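The open day at Dromden

I've been meaning to write this up since I got home, and now it's a week later and my notes have coffee on them, so here goes.

Dromden had its open day in March. If you don't know the place, it's a robotics workshop out on the Grisomthorpe side of town, in one of those long low buildings past the tile warehouse that you'd drive by without a second look. I'd driven by it for years. Then a flyer turned up on the corkboard at the library, with a line on it saying visitors could "have a go at teaching a robot", and I was in the car by half past nine that morning with a sandwich and a notebook.

Parking is along the verge. The sign-in is a clipboard. You get a sticker, and then you wander, and I loved that there was no set tour. A few doors had a printed sheet saying what time the next demonstration would start, and otherwise you followed the noise.

The first room had Cuervo in it. Cuervo is their big arm, painted a sort of mustard colour, and its job that morning was to take bread rolls out of a tray and put them in paper bags. I know how that sounds. I stood there for the better part of an hour! It would reach in, pause over a roll as if making up its mind, close on it gently enough not to squash it, and then turn to the bag, and the bag was the hard part every time. Paper bags flop. The mouth closes up. Twice it dropped a roll beside the bag and went straight back for it, and the whole room made the noise you make when a toddler picks themselves up after a fall.

What I hadn't understood before I went was where the movements come from. I had pictured someone at a keyboard typing in angles and distances, and there's still plenty of that kind of work in factories, I'm told. But Cuervo has been shown. People picked up rolls and put them in bags, over and over, using a hand-held version of the fingers the robot has, and the robot's program was built from the recordings of all that. The sheet on the wall gave the tally for the roll job as 2,276 recordings, of which 799 had been thrown out for one reason or another (someone fumbled, someone blocked the view, someone forgot to press stop). I did the subtraction on the back of my sandwich wrapper and it still seemed like an awful lot of bread.

I asked what happens to the rolls. They go stale and keep getting used until they fall apart, then they go to somebody's chooks.

The second room was the one I'd really come for. This is where the recording gets done, and on the open day they had people working at it while visitors hung about and asked questions. It's a plain room with white walls and the pipes and ducts showing overhead, and the fluorescent lights on. The people recording hold a gripper in the hand and do small tabletop jobs with it. The grippers carry a printed black-and-white square marker, a bit like a chunky crossword, which I gather is there so the system can work out where the tool is as it moves about.
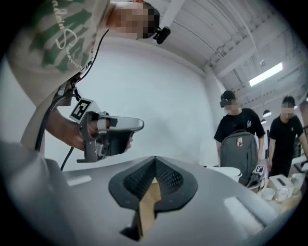 Dillow reckoned the patience was the easy part, and that the real trick was to stop being clever about it. You have to move the way you'd want the machine to move, with no little flicks or shortcuts, and if you catch yourself getting bored you should put the gripper down and go and make tea. Beginners apparently rush the last few centimetres, the bit where you set something down, and that is exactly the bit the robot needs to see done slowly.

I can confirm this, as I was a beginner by quarter past eleven.

They let you try at a practice table off to the side, with a wooden block and a mug. You squeeze, the fingers close, you lift, you move, you let go. Simple! Except that you lose all the feeling in your fingertips. I hadn't realised how much of picking up a mug is touch. With the gripper in my hand I was going by eye alone, and I kept closing on the air in front of the handle, or coming in too low and nudging the mug along the table. My first proper pick took me six tries. My second took two, and by the end of my turn I was putting the block in the mug and taking it out again and feeling very pleased with myself.

The weight surprised me as well. It isn't heavy when you first take hold of it, but it sits out in front of your wrist, so after ten minutes my forearm was letting me know. I asked how long a shift is and was told they swap jobs often and nobody records for a whole morning straight. There's a whiteboard in the hall with the running count for a new job, sorting cutlery into a drawer, and it stood at 1,000 when I arrived. Someone had drawn a party hat on the last zero. By the time I left it had been rubbed out and a few more added, party hat gone.

Lunch was in the yard. I ate my sandwich on a pallet and got talking to a couple who'd brought their two kids, and the kids had clear favourites. The older one was all for Cuervo. The younger one had liked the vending machine.

After lunch there was a talk, and I'll admit I went in expecting to nod off. It was the best half hour of the day. The woman giving it had put two clips side by side, one of Cuervo early on and one from the month before, both doing the bread rolls. The early one was dreadful. It went for the tray edge, it went for the shadow of a roll, it carried nothing at all to the bag with great care and let go of it. Then the later clip, and it was the robot I'd watched that morning, slow and a bit fussy but mostly getting there. She didn't oversell it. She said that if you changed the colour of the tray it got noticeably worse, and that a new kind of bag would set them back to recording again. They've had more than 3,122 attempts logged on the arm itself, and she had a chart of where it goes wrong, and the biggest bar by far was labelled "bag".

Someone up the back asked whether it would take people's jobs, and she took the question seriously, which I appreciated. Her answer was that at the speed it goes now a bakery would be broke by lunchtime, but that she didn't think "it's slow" would be a good enough answer for ever, and she'd rather people came in and saw the thing and argued about it. There was a fair bit of arguing after that, all of it friendly. I thought about my first job, which was packing biscuits, and about how glad I was to leave it, and also about how it paid for my car. I haven't sorted out what I think. I drove home still going back and forth.

The last thing I saw was a small wheeled robot in the corridor that was meant to follow a line of tape to the front door and had got itself stuck against an umbrella stand. A boy of maybe eight was giving it directions in a very kind voice.

A few practical bits if you're thinking of going next time. Get there early, as the practice table had a queue right out the door by one o'clock and I'd have been sorry to miss my turn. Wear something with short sleeves or sleeves that push up, because mine kept catching. The building is all on one level and the doorways are wide, though the yard is gravel. There is tea but the milk ran out. And ask questions – everyone I spoke to seemed delighted to be asked, even the really basic ones, and I asked a lot of basic ones.

I've since tried picking up my own mug at home with the barbecue tongs, eyes on the handle, going slowly for the last few centimetres. I got it on the third go, with a bit of tea on the bench.

They're planning another open day once the cutlery job is up and running, and I've put my email on the list. If I hear when it is I'll post it on here.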